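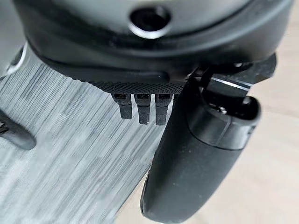
# Gasthorpe Tabletop Notes

Search datasets... Search Clear

A small written collection on tabletops: what they are made of, how they are described by the people who own them, and how well the two agree. Put together by Rosemarie Lammers from notes kept by three households and one shared workroom in Gasthorpe.

## What it is

931 short text entries. Each one records a surface, the words somebody used for it, and what was done on it that day (chopping, ironing, model glue, homework, nothing). The entries are in plain text, one per line, tab separated.

It is called a collection of tabletops because that is what people agreed to write about. A fair number of entries are about worktops, two are about a windowsill, and one is about an ironing board. I have left them in. I doubt they do any harm, but anyone wanting a strict definition of a table should filter on `kind` first.

## Fields

- `id` – a number. Not in date order, whatever the earlier version of this file said.
- `kind` – table, worktop, desk, other.
- `colour_said` – the colour in the writer's own words.
- `finish_said` – plain, streaked, speckled, grained, unsure.
- `use` – free text, lightly corrected for spelling.
- `wiped` – yes, no, or blank. Self-reported, so treat with suspicion.
- `remarks` – everything else, including arguments.

## About the colours

This is the part I trust least. "Grey" covers a very wide stretch. One writer used it for a surface that another writer, in the same house and in the same week, called "sort of stone". "Beige" is worse. It was used for cream, for sand, for a pale wood, and once for a yellow.

Jasine, who did the second pass, wanted to merge the lot into a fixed list of 16 colours. We tried it on part of the file and went back. The fixed list looked tidier and told you less. `colour_said` is now exactly what was written, capitals and all.

"Streaked" has the same trouble. Some writers meant a pattern in the surface. Others plainly meant they had gone over it with a damp cloth and not dried it. There is no way to separate these from the text alone, and I would not believe a script that claimed to.

## About the wiping

According to the file, most tables in Gasthorpe are wiped after every use. I have eaten at some of these tables. Make of `wiped` what you like, but please don't publish a percentage from it.

## What the notes might be good for

- Looking at how ordinary people name colours and finishes when no list is put in front of them.
- Checking a furniture shop's wording against everyday wording. Losier did this for their own range and found the word "taupe" in none of our entries.
- Teaching somebody to clean up a messy text file.

I have been asked whether it would help with choosing a table. I can't see how.

## Known problems

- Some 5 entries appear twice with different ids. I keep finding one and losing it again.
- Writers got shorter as they went on. The early remarks run to a paragraph; by April most say "same".
- The workroom entries nearly all fall on a Thursday, when the room was open late, so `use` leans heavily towards cutting out and gluing.
- Sizes were dropped. People measured in hands, in place mats and in one case in cats.
- Ekpo's 6 entries on scratches are in a separate file, `scratches.txt`, and use different field names. They are the most careful entries here and I didn't want to squash them into our columns.

## Changes in this version

Restored the original spelling in `colour_said`. Removed a column called `quality` that nobody could explain to me, including the person who added it. Fixed the tabs.

## Using it

Free to copy and change. Keep this file with the data, particularly the section on wiping. Corrections are welcome if they come with the entry id. General opinions on beige are not needed.

Filed under: Household > Furniture and Surfaces > Text

Related collections

Gasthorpe Cupboard Contents
Words for Chairs
Losier Shop Labels, Plain Text
Kitchen Drawer Diaries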